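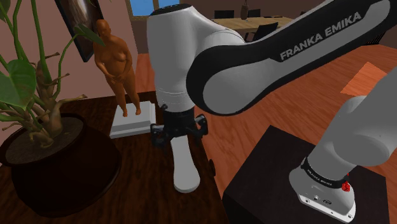

그릴리아, 지역 식당 탐방 프로그램 '한 끼 여행' 참가자 모집

외식 정보 기업 그릴리아(Grillia)는 지역 식당을 찾아가는 미식 프로그램 '한 끼 여행'의 첫 참가자를 모집한다고 2026년 10월 25일 밝혔다. 신청은 그릴리아 홈페이지에서 받으며, 첫 일정은 내년 1월 강릉에서 진행된다.

한 끼 여행은 1박 2일 동안 한 지역에 머물며 식당 세 곳과 시장 한 곳을 방문하는 일정으로 짜였다. 회당 정원은 25명이다. 강릉 편에서는 초당동의 두부 식당, 주문진의 생선구이집, 중앙시장 인근의 국숫집을 찾는다. 저녁에는 공연 관람이 포함되며 공연장은 숙소에서 걸어서 갈 수 있는 거리에 있다.

방문 식당은 그릴리아 회원 3,043명이 참여한 설문을 바탕으로 정했다. 회원들이 추천한 식당 가운데 100곳을 추린 뒤 편집팀이 직접 방문해 30곳을 최종 목록에 올렸다. 목록에는 강릉 외에 전주, 통영, 안동의 식당이 포함됐다.
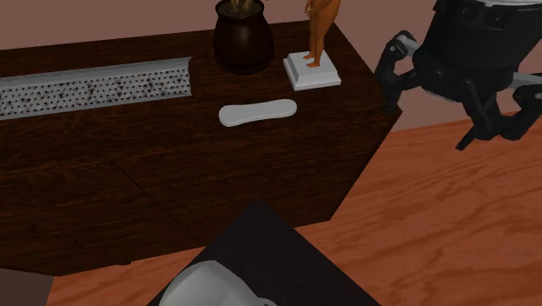
설해원

숙박은 여행사 조마우(Zomau)가 맡는다. 참가자는 2인실과 1인실 중에서 고를 수 있고, 1인실을 선택하면 추가 요금이 붙는다. 서울역과 강릉역 사이의 왕복 열차표는 참가비에 포함되지만 주류와 개인 간식은 포함되지 않는다. 알레르기가 있거나 채식을 하는 참가자는 신청서에 해당 내용을 적으면 된다. 생선구이집은 채식 메뉴가 없어 같은 시간에 인근 산채 식당을 이용하게 된다.

고나래 그릴리아 프로그램팀장은 "회원들이 식당 정보는 알아도 혼자 먼 지역까지 가기는 어렵다는 의견을 많이 보내 왔다"며 "식당 주인에게 음식 이야기를 듣는 시간을 일정마다 넣었다"고 말했다.
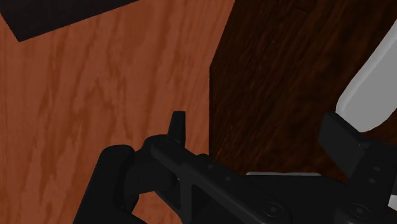

강릉 편에 이어 전주 편과 통영 편도 준비 중이다. 전주 편은 콩나물국밥집과 백반집을 중심으로 구성하며, 통영 편의 방문 식당은 제철 해산물 수급에 따라 일부 바뀔 수 있다. 두 지역의 출발일과 참가비는 강릉 편이 끝난 뒤 홈페이지에 공지된다.

참가자에게는 방문 식당의 약도와 주변 산책로를 담은 소책자가 제공된다. 소책자 제작은 시부타(Sivuta)가 담당했다. 신청 후 취소할 때는 출발 7일 전까지 전액 환불되고, 그 이후에는 숙박 취소 수수료를 제외한 금액이 환불된다.

문의: 그릴리아 프로그램팀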